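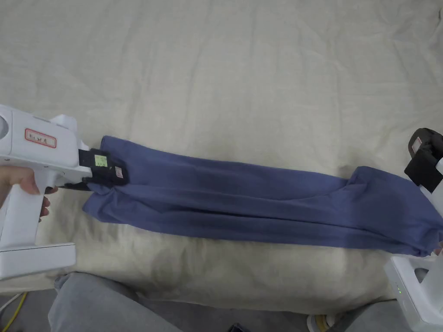

A long blue garment, pulled out lengthwise.

Laundry Folders and Home Tidiers Wanted (Part-Time, Paid, Training Included)
Sestance House Project, Issahaku Street studio

Do you fold towels the way your grandmother did? Do you have strong feelings about fitted sheets? We'd love to meet you!

Selon is looking for people to come and fold, sort, hang, stack and put away ordinary household laundry this spring. The work is part of Sestance, our long-running study of how people handle clothes and linens at home. We started with kitchens (so many dish towels), moved on to closets, and this season we're all about the laundry pile: shirts, long skirts, pajama pants, bedspreads, socks with and without partners, and the awkward long things that never want to lie flat.

You don't need to be neat. We mean it. We want tidy folders, messy folders, people who roll everything, people who learned one method at a summer job and never looked back, and people who usually leave the basket on the chair until Thursday's shirt is needed. If you've folded your own laundry for any part of your life, you already have the background we're after.

What you'll be doing

A session runs three hours with a good break in the middle. You'll work at your own pace through a set of clothes and linens, mostly spread out on a big sheet so there's plenty of room for the longer pieces. Some tasks are very plain: take a garment out of the pile, pull it straight, fold it, set it aside. Others ask for a bit more patience, like smoothing a wrinkled dress, turning a pair of pants right side out, or matching up a bag of socks that somebody (us) has mixed thoroughly.

You'll get a full practice hour before your first session. You'll be paid for the practice hour too.

The consent form spells out how your information is stored and used. Please read it slowly and ask us anything. You can have a copy by email before you decide whether to apply.

A usual session goes something like this:

Arrive, put your bag in a locker, pick up your task cards.
Warm up with ten minutes of easy folding.
First block: single garments, one at a time.
Break. There's tea, coffee and usually fruit.
Second block: mixed pile, or bedding if there are two of you.
Fill in a short sheet about what was easy and what was annoying.

We do read the annoying part. The last group told us that slippery linings were driving them up the wall, so we now put those early in the session while everyone is fresh. Somebody else asked for more children's clothes, and we went out and got a whole tub of them. Tiny sleeves are surprisingly hard.

Who can apply

You must be 18 or older and able to get to the studio on your own. Some of the tasks are done low down, close to the floor, and some are done at a table. If kneeling or sitting on the floor doesn't suit you, tell us when you apply and we'll book you for table work only. It pays the same.

You should be comfortable with repetitive hand work, with rests. Left-handed people are very welcome, and we could use more of you.

All our clothes are washed in fragrance-free detergent. If you have a wool allergy, let us know and we'll take those pieces out of your pile.

No experience with research, textiles or equipment is needed. People who have worked in hotels, dry cleaners, theaters, thrift stores or care homes often know wonderful tricks, and we'd be delighted to have you, but please don't hold back if your only training is a lifetime of Sunday evening laundry.

Pay and hours

The full program is 10 sessions plus the practice hour. It pays $685 in total, by bank transfer, half after the fifth session and half at the end. If you have to stop early you'll still be paid for each session you've finished.

Sessions run on weekday mornings and afternoons, with one evening slot on Tuesday from 5:30 to 8:30 p.m. You can choose one or two sessions a week. We ask that you keep the same slot if you can, but we can usually move things when life gets in the way.

We have 100 places for this round. Friends, roommates and couples can apply together and ask for the same slot. We especially need pairs for the bedding tasks, which are a lot of fun with someone you can laugh with.

What to wear and bring

Soft pants you can kneel in. Sleeves that push up easily. Closed, flat shoes. Please leave rings and bracelets at home or in the locker, as they snag on knits. Bring a water bottle if you like, and a snack if you're fussy about snacks.

About the project

Sestance has gathered 3,250 folding and tidying tasks so far, and we're hoping this round will add many kinds of clothing we haven't had enough of: long dresses, scarves, robes, work uniforms, anything with an odd shape. Our partner Rimeo looks after scheduling and payments, so don't be surprised if your confirmation email comes from them.

How to apply

Pick up a form at the studio front desk on Issahaku Street or ask for one through the Selon contact page. Tell us which days suit you, whether you'd like floor work, table work or both, and the one item of laundry you always leave until last. (Ours is the duvet cover.)

Applications are open through the end of April. We reply to everyone, normally within a week, and practice hours are booked in the order that forms come in.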